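卓球道具の棚卸しギャラリー

連休に押し入れを開けたら、卓球の道具が出てきた。出てきたというより、なだれてきた。うちのサークル「ポサム卓球会」(Potham と書いてポサムと読ませている。由来を知る会員はもう残っていない)の共用品は、なぜか代々わが家に預けられることになっていて、今年も返す先が決まらないまま5月である。せっかくなので一つずつ机に出して、記録をつけることにした。2025年5月4日(日)、午前中で終わる予定だった。

写真はまだ全部そろっていないので、先に道具の覚え書きだけ並べておく。写真は整理が進んだら足す。進んだら、の話だ。

■ ネットと支柱
2組。片方は締め具のネジが固く、回すたびに誰かの手のひらが犠牲になる。もう片方はゆるく、強打のたびにおじぎをする。足して割ればちょうどいいのだが、足し方も割り方もわからない。

■ 得点板
Fundumwood 製の木の得点板。めくる札のうち7が行方不明で、6の次は8になる。勝っている側からは好評。2月の練習試合ではこれが原因で一試合やり直しになり、以後は口で「なな」と言う決まりになった。

■ 球拾いの網
柄が伸びるはずの網。伸ばすと戻らず、戻すと伸びない。現在は伸びたまま保管中で、押し入れの扉が閉まらない理由の大半を占めている。

■ 練習球
台帳では97個。実際に箱に入っていたのは53個。差については、体育館の舞台の下と、会員各位のかばんの底を疑っている。心当たりのある方は黙って箱に戻しておいてください。追及はしません。

■ ラバークリーナー
Galtodlow の泡タイプ。600円くらいだったと思う。残りは振っても音がしない程度。使うと一応きれいになるが、上達はしない。ここは何度か試した。

■ タオル
前の大会の参加賞。吸わない。水の上を滑る感触はなかなかのもので、卓球よりもカーリングに向いている。

■ ラケットケース
ようやく写真のあるところまで来た。押し入れの中で一番目立っていたのがこれで、会の持ち物にしては堂々とした赤である。

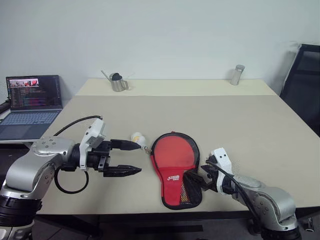 「红双喜」のロゴ入りラケットケースと、白い球ひとつ。ラケット形のケースに黒いファスナーの縁取り、持ち手側にはメッシュのポケット。

形がラケットそのままなので、棚に立てると倒れ、寝かせると場所を取る。四角いケースを買おうという提案は毎年出て、毎年「でも赤いほうが強そう」という意見に負けている。成績との関係は調べていない。

■ まだ出していないもの
ゼッケン一式、空気の抜けたバランスボール(卓球との関係は不明)、Pringle という店の名前だけ入った紙袋。中身は次回。

引き取りたいものがある会員は、次の練習日までに声をかけてください。網は早い者勝ちです。扉を閉めたいので、遅い者でもかまいません。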